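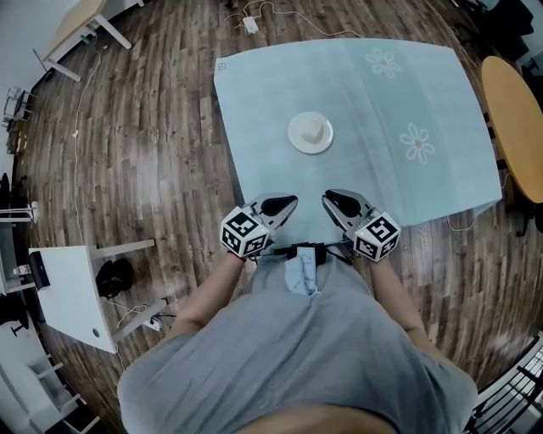 Both grippers up, plate waiting, the blue cloth on the table.

The morning the left hand bit me, I was on my sixteenth go at the plate and thinking about lunch.

I should say I'm not an engineer. I answered an ad. Koyama wanted people with steady hands who could stand up for long stretches, and I'd done eleven years of cake decorating in Firdale, so steady hands I've got (my knees are another story!). You strap in, you hold a gripper in each fist, and you do the same ordinary little job over and over so that Pluslow can learn it off you. Pluslow is the robot. He lived in the next room and I only ever saw him through the door, standing with his arms folded down like somebody waiting for a bus.

Marta Horobets ran the floor. She had a voice you could hear through two walls and she called everybody "love," including Pluslow.

"Left hand steadies, right hand lifts," she said to me the first day. "Don't be clever about it, love. He copies clever."

So I wasn't clever. I steadied and I lifted. Plate, block, plate, block. I got so used to the white cubes riding above my wrists that I'd go home and swing my elbows wide around the teapot.

Anyway, the bite. The grippers were meant to go slack when you let off the trigger. That was the whole safety idea, as far as I understood it: let go and it lets go. I let go, and the left one closed. It didn't close fast. It closed like a door on a slow hinge, with the side of my right thumb in it, because I'd reached across to scratch my wrist, which you're told on the first day never to do.

I said a word I don't usually say in front of Marta.

"Stop button," she said, already moving.

"I haven't got a hand for the stop button!"

She hit it for me. Nothing. She hit it again, and the gripper gave another little squeeze, quite gently, the way you'd test an avocado. Then she pulled the plug out of the wall and the thing sighed and opened, and there was my thumb, white as icing with a purple line down it.

What neither of us had looked at yet was Pluslow.

He wasn't supposed to be on. We taught him in the mornings and he practised in the afternoons, that was the system, and there was a box from Tresirer bolted between the two rooms to keep it that way. Only that morning the box had decided it was afternoon. Through the door I could see his left arm out in front of him, closed on nothing, and his right hand tucked across to the left wrist, exactly where mine had been.

"Oh, love," said Marta, and for once I don't think she meant me.

Suha Sfeir drove over from the Koyama office to go through the logs. She was very young and very tired and she ate my muesli bar without noticing. She sat on the floor with the laptop on her knees and scrolled for ages.

"It's been running both ways," she said finally. "You were moving him and he was moving you. Every time you hesitated, he sent a bit of a push back."

"For how long?"

"Since October."

I'd started in October. I sat down too, then.

"There are 127 of them," Suha said. "Little pushes. Most are under the level you'd feel. And the stop only cut your side, so when Marta pressed it, his was the only signal left on the line."

"So who was doing the plate?" I said. "All this time. Him or me?"

She scrolled some more. I wanted her to laugh, and she was too tired to.

"I can't separate it," she said.

They took the Tresirer box away in a padded case and put in a proper switch, a big red one on a cord that kills both rooms, and Marta made me test it 20 times before she'd let me pick the grippers up again. It worked all 20. My thumb came good in a fortnight, though it still goes a funny colour in cold weather.

I went back to decorating in the end, part time. The money's worse and the company's better. But last week I was doing a wedding cake, three tiers, piping a shell border round the bottom, and I stopped for a second to think where the next one should go.

My left hand came up and steadied the plate. I hadn't asked it to. It waited there, very patient, until I was ready to go on.

More stories
The Ferry Dog
Nine Kinds of Grey
My Aunt's Second Freezer
What the Tide Table Said
Lamington Weather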